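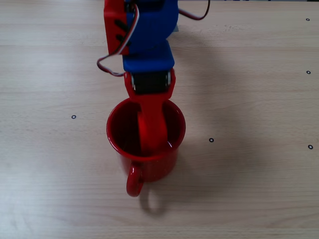 The Moss from Bullska

1. The jar

My mother sent me the moss in a jam jar, wrapped in two winter socks. It came to the laboratory and not to my apartment, because she did not trust my mailbox. The woman at the reception of Zedenico called me on the phone and said that there was a parcel for me and that it smelled of forest.

I was then in my third year in Flumgate. My work was to test samples against bacteria which the usual medicines do not kill anymore. The samples came from a collection of plants, and each one had a number. I put a small drop on a paper disc, I put the disc on the plate, and the next morning I looked if there was a clear ring. Mostly there was no ring. I wrote "no ring" in the table and took the next plate.

In the letter my mother wrote: "This is from the north side of the mill, where your grandmother took it. For the leg of your uncle it was good. Maybe your machines want to see it."

In Bullska everybody over a certain age knows this moss. It is boiled with a little salt and laid on the wound under a clean cloth. As a child I had it once on my knee. It was cold and it itched, and my grandmother sat beside me and did not allow me to scratch. I don't remember how the knee became healthy. I remember only her hand on my wrist.

I put the jar in my drawer, behind the gloves.

2. The plate

It stayed there until March. I was ashamed, I think. My colleagues had studied in big cities and they spoke about village medicine with a kind smile, the way one speaks about a dog that can open doors.

One evening I stayed longer. The incubator had a free shelf and I had eight plates left which would expire that same week. I ground the moss in a mortar and made one extract with water and one with alcohol. I did it slowly and I wrote everything down, although it was not an official experiment and there was no number for it. On the lid I wrote only "B."

Then I walked home along the canal. The bakery Stöckli was already closed, but the light was on in the back and somebody was singing there, quite badly. I stood at the window for a while. I was hungry, and I was also thinking that I had perhaps not washed the mortar well enough.

In the morning I was the first in the building. I took off my coat only on one side and opened the incubator.

The plates with water were covered from one edge to the other, a grey lawn, very healthy. On the plates with alcohol there was a ring around the disc. It was three millimeters wide. I measured it with the ruler, I turned the plate, and I measured it again. Then I finished taking off my coat. 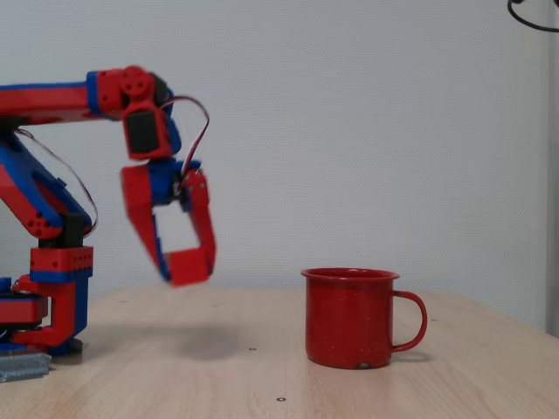
3. The control

Every student learns that you must also test the disc alone, with alcohol and without the plant. I knew this, of course. I had done it hundreds of times. That evening I had not done it, and I can't explain why. Maybe I wanted to have one night in which it was not yet decided.

So I did it now. I let the discs dry for ten minutes, as it is written in our protocol. The first time I had let them dry much less, for I wanted to go home.

For one day I was almost a happy person. I ate my lunch outside in the wind. I thought about which words I would use on the telephone, and I noticed that in my language I did not have a word for "ring" in this meaning. We have one for the finger and one for the bull.

The next morning all the plates were grey. The moss, the alcohol, the empty disc, they all looked the same. The alcohol had been wet the first time, and it had made the ring by itself.

I wrote "no ring" in my notebook, six times, once for each plate. Then the door opened and my supervisor came in and asked what was "B." I said it was a mistake with the drying time. She said that this happens, and she asked me if the coffee was already made.

4. The telephone

My mother picked up at once. Behind her I could hear the radio and the lid of a pot.

"And?" she said. "Did they look at it?"

"I looked at it," I said.

"You yourself?"

"Yes. I stayed in the evening."

She was quiet and then she turned down the radio. I began to explain to her about the alcohol, but I had to use the English words, and after the second one she interrupted me.

"Your uncle also says it was the salt," she said. "Is there something left in the jar?"

There was a little left, at the bottom, still green.

"Keep it closed," she said. "And send me back the socks."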